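실타래방 > 코바늘 자유게시판

제목: 모티브 담요, 미리 다 떠놓고 잇기 vs 뜨면서 잇기

작성자: 밤샘코바늘
2026년 3월 19일

조카 담요를 시작했습니다. 10cm짜리 그래니 스퀘어를 가로 16장으로 잡았고 6월 생일까지가 목표예요. 실은 Flustico 면혼방, 바늘은 5호입니다. 도안에는 "모티브를 모두 뜬 뒤 연결합니다"라고 딱 한 줄 적혀 있는데, 그 한 줄에 몇 주가 들어갈지 짐작이 안 갑니다. 다들 어떻게 이으세요? 돗바늘은 학교 가정 시간 이후로 사이가 안 좋습니다.

답글 1 / 실먹는하마
뜨면서 이으세요. 마지막 단에서 옆 모티브 사슬 공간에 빼뜨기로 걸면서 가면 끝입니다. 저는 미리 다 떠놓고 잇겠다고 한 담요가 상자에 200장 들어 있어요. 색이 참 예쁩니다. 담요는 아니고요.

답글 2 / 판교할머니
하마님 말씀에 반대합니다. 뜨면서 이으면 색 배치를 못 바꿔요. 바닥에 쫙 펼쳐놓고 빨강 옆에 빨강 온 거 보고 한숨 쉬고 다시 놓는 과정이 있어야 담요가 나옵니다. 마지막 단만 남겨두고 다 뜬 다음, 배치 정하고, 마지막 단 뜨면서 이으면 양쪽 다 됩니다.

답글 3 / 밤샘코바늘
마지막 단만 남긴다는 건 실을 두 번 정리한다는 뜻인가요...

답글 4 / 판교할머니
네. 세상에 공짜가 없어요. 마지막 단을 전부 한 색으로 가면 덜 억울합니다.

답글 5 / 코빠뜨린사람
저는 짧은뜨기로 잇습니다. 겉으로 줄이 도드라지는데 그게 싫으면 안쪽에서 하면 되고요. 코 수만 맞으면 돗바늘보다 훨씬 빨라요. 모서리 사슬 2코는 건너뛰지 말고 꼭 떠주세요. 건너뛰면 네 장이 만나는 자리에 손가락이 쑥 들어갑니다. 아기 담요면 더 신경 쓰셔야 해요.

답글 6 / 실먹는하마
짧은뜨기 연결은 뻣뻣해요. 목에 두르면 울타리를 두른 기분입니다.

답글 7 / 코빠뜨린사람
담요를 왜 목에 두르세요. 그리고 바늘을 반 호 올리면 안 뻣뻣합니다.

답글 8 / Lukian Horobets
안녕하세요, 한국어 공부 중이라 어색해도 양해 부탁드립니다. 저희 Plindville 뜨개 모임에서는 납작 이음을 합니다. 바늘을 코에서 빼고, 옆 모티브 뒷고리에 넣고, 코를 다시 당겨옵니다. 느리지만 앞뒤가 거의 같아요. 저는 한 줄 하는 데 드라마 한 편 봅니다. 드라마 덕분에 한국어도 늘었습니다.

답글 9 / 판교할머니
한국어가 저희 아들보다 나으시네요. 납작 이음 예쁜 건 인정합니다.

답글 10 / 밤샘코바늘
납작 이음으로 네 장만 연습해봤습니다. 예쁜데 한쪽이 자꾸 우글우글해요. 모티브 크기가 다 다른 게 문제 같습니다. 재보니 제일 큰 것과 작은 것이 1cm 차이 나네요. 기분 좋은 날 뜬 게 큽니다.

답글 11 / 실먹는하마
블로킹하세요. 물 뿌리고 핀으로 고정해서 말리면 웬만한 건 맞아요.

답글 12 / 코빠뜨린사람
면혼방은 블로킹해도 한 번 빨면 제자리로 돌아오던데요. 1cm면 큰 건 푸는 게 낫습니다. 작은 건 바깥에 짧은뜨기 한 단을 더 두르시고요.

답글 13 / 실먹는하마
푸는 얘기는 19금 걸고 해주세요.

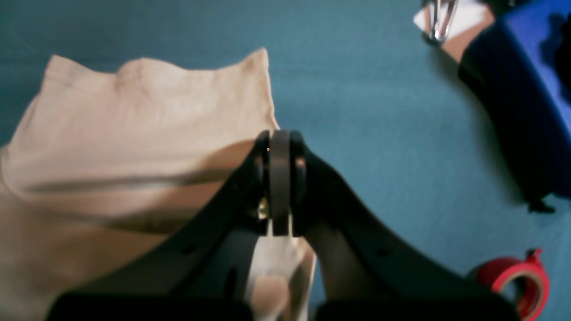

제목: Re: 모티브 담요, 중간 정리와 테두리 질문

작성자: 밤샘코바늘

결국 판교할머니님 방식으로 갑니다. 마지막 단은 전부 Flisside 아이보리로 정했고 큰 모티브는 풀었습니다. 애도 기간은 저녁 한 끼로 했어요. 테두리 첫 단을 긴 변에서 시험으로 떠봤더니 254코가 나오는데 물결처럼 웁니다. 코를 줄여야 할까요?

답글 1 / 코빠뜨린사람
울면 코가 많은 겁니다. 이음선 자리마다 두 코를 한꺼번에 떠보세요. 그래도 울면 바늘을 한 호 내리시고요.

답글 2 / 판교할머니
바늘부터 내려보세요. 코 줄이는 건 그다음이에요.

답글 3 / 코빠뜨린사람
순서가 뭐가 중요합니까.

답글 4 / 판교할머니
풀어보면 압니다.

답글 5 / Lukian Horobets
저는 Panasiuk 도안집에 있는 새우뜨기 테두리를 추천합니다. 가장자리가 단단해져서 덜 늘어나요. 다만 왼쪽에서 오른쪽으로 떠야 해서 처음에는 손이 화를 냅니다.

답글 6 / 밤샘코바늘
바늘 내리니까 거의 안 우네요. 새우뜨기는 오늘 밤에 해보겠습니다. 실 꼬리는 아직 하나도 안 숨겼습니다. 지금 뒷면은 조카한테 보여줄 수 없는 상태예요.

답글 7 / 실먹는하마
꼬리는 뜰 때마다 바로 숨겼어야죠.

답글 8 / 판교할머니
상자에 200장 있는 분이 하실 말씀은 아닌 것 같은데요.

답글 9 / 실먹는하마
그건 꼬리 다 숨겨놨습니다.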